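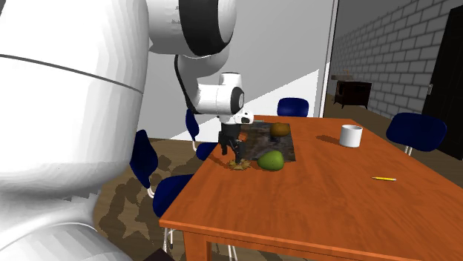 Dining table scene, wide view, gripper over the near left corner of the mat.

Ticket: grasp success rate changes when object textures are swapped
Project: Tresulik (simulated tabletop evaluation)
Component: scene randomiser, contact settings
Reported by: Tymofii Bondarchuk
Priority: high, blocks the results table
Status: resolved, one follow-up open

Summary

The texture swap test in Tresulik is meant to change how objects look and leave everything else alone. We run the same policy on the same starting layouts with the original textures and then with swapped ones, and the gap between the two success rates is the number we report. In the dining table scene the gap came out far larger than in any other scene. I don't believe the policy is that sensitive to colour. I think the swap is changing the physics.

Steps to reproduce

1. Load the dining table scene from the Bosari scene set.
2. Run 110 episodes with original textures, fixed seeds.
3. Run the same 110 episodes with swapped textures, same seeds.
4. Compare success per object.

Expected: a small drop, spread over the objects.
Found: nearly all of the drop comes from the small crumpled item at the edge of the mat and the round brown fruit. The mug and the pencil hardly change.

Log

09:40. Checked the seeds first. Starting poses match between the two runs to the last digit, for the arm and for every object. Camera poses match as well. Not a layout problem.

10:15. Replayed recorded joint commands from the original run in the swapped scene, with the policy switched off. With no policy in the loop the textures can't affect the commands, so each episode should end exactly the same way. 11 of them did not. In all 11 the arm follows the same path down to the table and the object then slips out of the fingers or stays put when the arm lifts.

10:30. That settles the main question. The swap is touching something other than the rendering. Changed the ticket title, which used to say "policy overfits to texture".

11:05. Went through the swap code. It replaces the whole material entry on each object. In most scenes the visual material and the contact material are kept under separate names, so replacing the first is harmless. In the Bosari files some objects use one shared entry for both. Replacing it drops the friction value and the object falls back to the simulator default, which is lower.

11:20. Listed the objects with a shared entry. It is the crumpled item and the round fruit, nothing else in this scene. The mug, the pencil and the green fruit have separate entries. This fits the per-object numbers.

11:50. Wrote a patch. The randomiser now makes a copy of the entry for rendering and leaves the contact one alone. If an object has a shared entry it writes a warning to the run log with the object name.

13:10. Repeated the replay test on the patched build. All episodes end as they did in the original run. Also stepped through one of the bad ones by hand and stopped it at finger closure to read the contact forces.
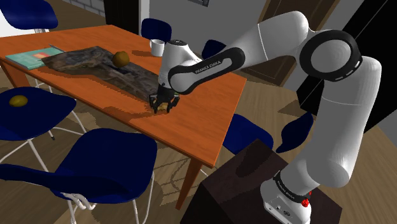 Side view, fingers closed on the small object at the tabletop.

13:25. Friction on the small object now reads the same in both versions of the scene. Before the patch it did not.

13:40. One thing that cost me time: the side camera and the wide camera don't cover the same part of the table, so don't use the two views to check that the objects are in the same place. Use the pose dump. I spent a while on a layout bug that wasn't there.

14:30. Full run on the patched build, policy switched back on, both texture sets. The gap for the dining table scene is now in line with the other scenes. There is still a drop on the round fruit, and that one looks real: in the replays the policy goes for the wrong spot before contact, so the friction has no part in it.

15:05. Ran the replay test over the remaining scenes in the set. 2 more scenes have shared entries. In one of them the affected object is never a target, so the results stand. The other has to be run again.

Effect on results

Any texture gap computed on the dining table scene before the patch should be thrown away. Success rates on original textures are fine, as the randomiser doesn't run in that case. Lighting and camera changes go through different code and are not affected. The Mészáros baseline numbers were made with the same randomiser, so they have the same fault and need the same rerun. Please don't put patched numbers for our policy next to unpatched numbers for the baseline, even in a draft.

For the write-up I would add the replay test to the method section. Recorded commands, policy off, only the visual change applied, and every episode has to end in the same state. It takes a few minutes and would have caught this on the first day. I have added it to the nightly checks with 5 episodes per scene, and it fails the build on any mismatch.

Workaround for older builds

If you can't update, open the scene file and give each shared entry a second name. Point the visual part of the object at the new name and leave the collision part as it was. Clear the Rarum asset cache afterwards or the old entry will be loaded again.

Open

- Rerun the baseline on the dining table scene, both texture sets.
- Rerun the one other affected scene.
- Ask whoever looks after the Bosari files whether the shared entries are meant to be there.

Closing the main ticket. The reruns are tracked in the follow-up, assigned to me.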